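The Trouble With "Common Sense"

I have been keeping a list on the back of my checkbook, and the list is of every time somebody in public life tells me that a thing is just common sense. I started in June. I'm up to 80, and I've run out of checkbook.

A common-sense budget. Common-sense parking. A common-sense approach to geese (that one was from a radio call-in, and I still don't know whether the caller was for the geese or against them). I agreed with a good many of these, by the way! I like a budget that adds up. What started bothering me was that I could agree with every speaker at a meeting and then watch them vote on opposite sides of the same question, all of them calling it common sense.

So I went looking for somebody who could explain it to me, and I ended up at a kitchen table in Garholm with Sofia Moreira, a retired court interpreter who has spent more of her life listening to people argue than anyone I know.

"When a witness said 'obviously,' I knew we were about to be there until lunch," she told me. In her old job she had to carry every word across into another language, and the little words gave her the most trouble. The big ones had dictionary entries. "Obviously" and "of course" and "anybody would" all meant something closer to please don't ask me about this part.

I asked her whether "common sense" belonged on that pile. She put it at the top.

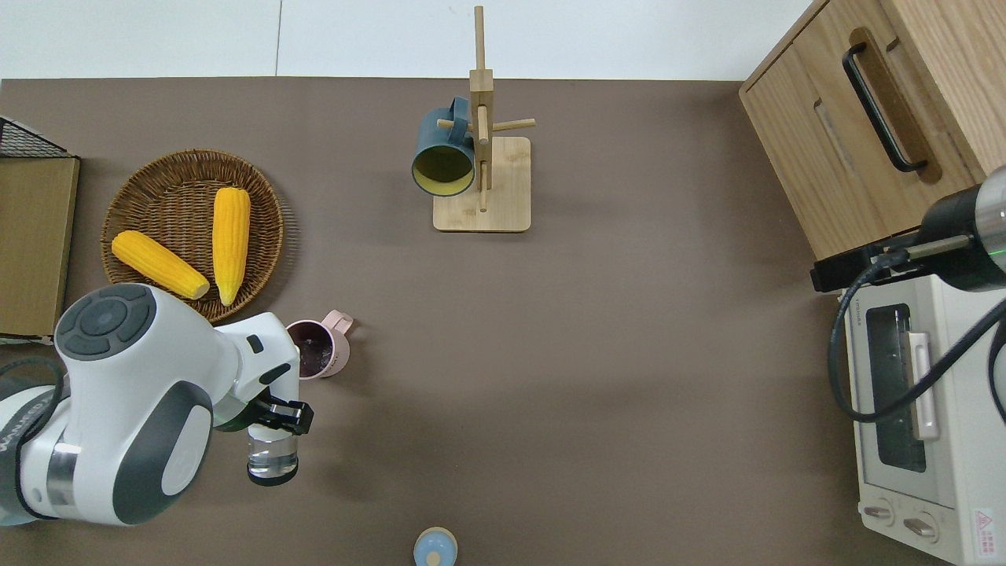 A glass held in a black gripper, and a pink mug on a brown tabletop.

Garholm is a good place to think about this, because last winter the town went slightly crazy over a bridge. It's a small bridge, on Ikby Road, and it had a weight limit that kept the bigger delivery trucks off it. The question before the council was whether to strengthen it and raise the limit. That was the whole question. It took nine meetings.

I have read the minutes. (I know. My wife has also expressed concern.) The side that wanted the work done said it was common sense that trucks should take the shortest way through town. The side that didn't want it said it was common sense that you don't spend money inviting trucks past a row of houses. Both of those sound fine to me! Read either one with the other page covered up and you'd nod along. But what was really on the table was a trade: quieter evenings for one street, against cheaper and quicker deliveries for everyone else, with a bill attached. You can have a perfectly decent argument about a trade. It's very hard to have one when each side has announced that the other is missing a basic human faculty.

And that is my main complaint. If I tell you my plan is cheaper, you can ask for the figures. If I tell you it's safer, you can ask for whom, and compared with what. If I tell you it's common sense, what is left for you to ask? The only reply is "no it isn't," and we're off to the playground.

Othmane Saber, who sat on that council and voted for the bridge, takes a kinder view than I do. He thinks people reach for the phrase when they're tired. "You've explained yourself four times and somebody asks again," he said. "So you say it's common sense, and what you mean is that you want to go home."

I like him for that. I also went back and checked, and he used it himself 2 times in one evening, both before eight o'clock.

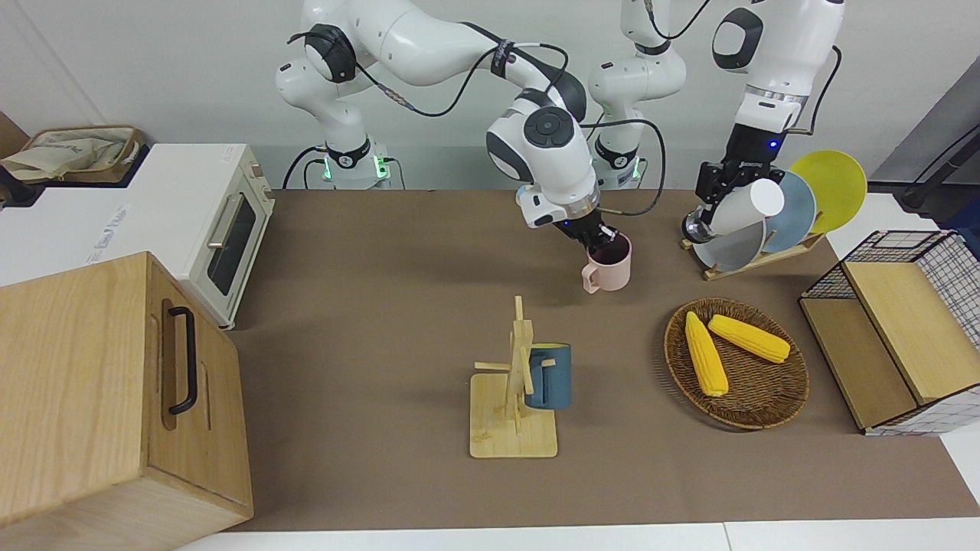
A pale pink mug above the table.

There is a serious case for common sense, and I should be fair to it. A lot of what ordinary people know never gets written down, and a lot of very expensive foolishness has come from clever folks who figured that unwritten meant worthless. My grandfather could tell you which end of his field would flood, and he'd never seen a drainage map in his life. If somebody had turned up with a plan to build on that end, I'd want him at the meeting.

But look at what he'd have said once he got there. He'd have said it floods, and he'd have told you which years, and how high, and where he'd had to leave the tractor. He had reasons, and plenty of them, and you could not get him to stop giving them to you. The folks I've got on my checkbook list mostly skip that part. They borrow the authority of a man like him and leave the tractor out.

Sofia has a test for this, and I've been using it ever since. When you hear the phrase, take it out of the sentence and see what's still standing. "It's common sense to close the library early in winter, when hardly anyone comes after six." Take it out, and you've still got a claim about who comes after six. You can go and look at the door. "It's common sense to close the library early." Take it out of that one and you've got somebody who wants to close the library early.

I tried it on the bridge minutes, and it was humbling, mostly for my own side. I'd have voted against the work, if I lived there. The best thing said for my position was a letter from a man on the corner of Bouzid Lane, who had written down how long it took him to back out of his driveway on a weekday morning. It was a dull letter, and it never once told me what anybody with half a brain would think. I'd swap every speech in those minutes for another page of it. 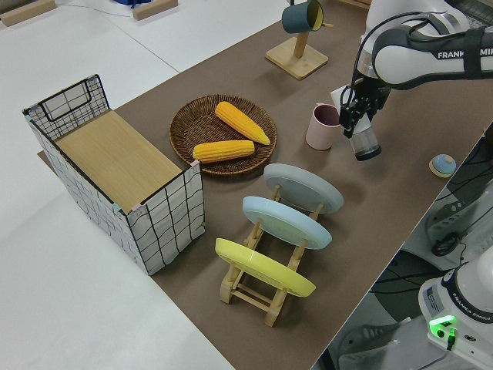

Now, I can hear the objection, and so could my editor, who scribbled it in the margin: isn't this just fussing over words? Politicians say all kinds of empty things. They are always moving forward and listening to families. Why pick on this one?

Because the others are only empty, and this one has a sting in it. When a man tells me he's listening to families, he hasn't insulted anybody. When he tells me his view is common sense, he has said something about every person who doesn't hold it, and they hear it, believe me. Sofia saw it in court, on faces, before she'd even finished the sentence in the other language. People can stand to lose an argument. They have a much harder time being told there wasn't one to lose.

I'd like to report that I'm cured of it. On Wednesday I was on the phone with my sister about whether our mother should still be driving after dark, and I had it halfway out of my mouth — "it's just common" — and I stopped, and I had to come up with something else. So I told her about the mailbox Mom clipped coming home from choir. She told me about the last time Mom had to ask for a ride, and what that did to her for a week. I hadn't known that part. We talked for an hour and haven't settled it, and I'm calling her again after supper.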